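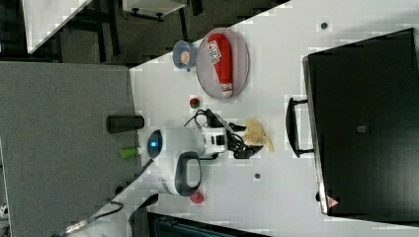

Day one with the new Jondel gripper on the small white arm and I'm already hooked! We swapped it in for the old Xiong pair at 11 this morning and went straight to toy food. The pale yellow banana is my favourite test — curved, lumpy, never lies the same way twice. The red squeeze bottle across the plate is next on the list.

2/ Scores so far, same toys for both grippers: the Xiong managed 92 clean picks out of 195 tries last month. The Jondel got 41 in its first batch before I stopped for tea, and I've yet to see it squash anything.

3/ Big difference is the fingers. They close slower but they sort of feel their way in. Mahfuz Khan reckons it's mostly the controller settings, so tomorrow we run the Xiong on the Jondel's numbers and find out.

4/ Cable routing is still a faff, mind. Morag Galbraith at Bruddale sent me her clip design (thank you Morag!!) and I'm printing a set tonight. Will post the files once I know they fit.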